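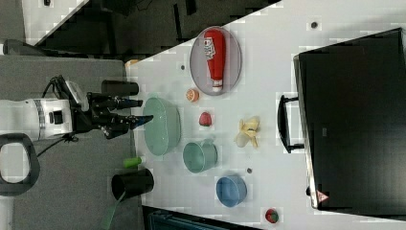 Language learning at Norkville Library: changes to member access

Norkville Library Service has renewed its subscription to the Rallance online language program for a further 2 years. The renewal covers all branches and takes effect on March 8, 2026. Members who already use Rallance do not need to register again, and their saved lessons and progress will carry over.

The program now offers full courses in French, Italian, Mandarin, Punjabi and Auslan theory, with shorter travel courses in several other languages. The French course has been rewritten from the beginner level up. Learners who were partway through the old version will be placed at the nearest matching unit and may take the placement check again if the new unit seems too easy or too hard.

A total of 1,236 members used the program in the last financial year, completing 2,824 course units between them. French was the most popular choice, followed by Italian. Almost 300 members responded to the survey held in January, and many asked for more speaking practice. The Library Service has responded in two ways.

Conversation groups will be held at the Wollby and Lins branches during school terms. Each group runs for one hour and is led by a fluent speaker. Groups are free, but places are limited and bookings are required. Adults of any level may attend the French and Italian groups. The Mandarin group is intended for people who have finished the first Rallance course or have similar experience.

Headsets with microphones may also be borrowed at both branches for use with the speaking exercises. They must be used within the building and returned to the desk before closing time.

To use Rallance at home, members should go to the online resources page, choose Languages and enter their library card number and PIN. A separate account name is then needed to save progress. Children under 13 require a parent or guardian to set up the account on their behalf. Members whose cards have expired may renew them at any branch with proof of address.

Enquiries about the program or the conversation groups may be made at the front desk of any branch. The printed group timetable is available at Wollby and Lins, and large print copies can be supplied on request.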